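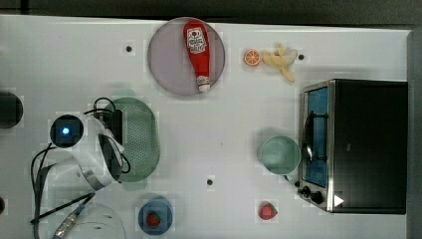
My grandmother ate her dinner at 5:30 in the afternoon every day of her life, and for many years I thought this was a thing only old people do. When I moved out from my parents' home I started to eat at nine, sometimes at ten, and I was proud of it, like it was a proof that I am an adult. Then the evenings became strange. I was tired but not sleepy, I slept badly, and in the morning I could not look at food. A halved orange was the most I could manage before work, with the cut side up on the table, waiting until I was ready for it. So in December I decided to try my grandmother's hour, or at least something close to it, and to write down what changes.

First I must say that I did not do this to lose weight. Many people asked me this, and I understand why. I only wanted to sleep. I chose six o'clock because I finish work at five and the bus takes 35 minutes, so there is enough time to cook something simple if I prepared a little the day before.

The first week was difficult. At six I was not really hungry, because I had lunch at two. I ate anyway, with no pleasure, and at ten I was standing in the kitchen looking for bread. My friend Edgardo Tan told me that I was moving the wrong meal. He grew up in a house where lunch was before noon, and for him an early dinner is a normal result of an early lunch. I had not thought about this at all. I asked at work if I can take my break at 11:30, and my boss only shrugged and said yes.

After this change it went much better. By six I wanted to eat. I cooked mostly soups, lentils, eggs with potatoes, and one time a big pot of cabbage noodles which lasted for three days and which I do not want to see again soon. I noticed that I cook more carefully when I am not starving. At nine in the evening I used to eat while I was still cooking, standing up, and then the real dinner was too much.

The part I did not expect is the evening itself. When the dishes are done at seven, there is a long piece of time which I did not have before. In the beginning I did not know what to do with it. I called my mother more often. I repaired the zipper on my winter coat, which had been broken for two winters. I read more than 50 pages of a novel in one evening, and for me this is a lot in English.

There is also a bad side. My friends do not eat at six. Ákos Barta invites people for eight, and the food is on the table at 9:30 if we are lucky. I tried to eat at home first and then only sit with them, but he was a little offended, and I think he was right. Now when I am invited I eat when they eat, and the next day I go back to my hour. It takes me one bad night, no more.

About the sleep: yes, it is better. I fall asleep before eleven on most nights, and I wake up hungry, something I had forgotten from childhood. Breakfast is a real meal again, usually oatmeal, sometimes with the leftover soup if it is very cold outside. My grandmother also did this, soup in the morning, and I used to laugh at her for it.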